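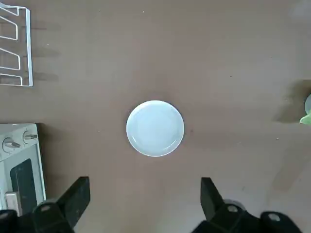 A small white plate on a brown tabletop.

Small plates, same bill?

Dec 17, 2021

Every restaurant in Rornville seems to have gone over to sharing plates, and I remain to be persuaded that diners are the ones who gain. The Cunside reopened in July with a menu of them. Our waiter suggested "two or three each", the sort of advice that costs him nothing. Four of us ordered 8 and were looking at the bread list again by nine o'clock.

The food was decent. The leeks were very good. But leeks are leeks, and I would like to know how a spoonful of them came to cost what a main course did under the old owners.

Iraís Bañuelos, who runs the kitchen at Stasiv, tells me small plates mean less waste, as people order only what they want. Perhaps. I asked whether she had weighed the bins before and after the change. She hadn't, though she thought it was "obvious".

Stasiv does still serve a full-sized pie on Tuesdays, if you ask. It isn't on the printed menu. Booking is by phone only, and they don't take tables of more than six.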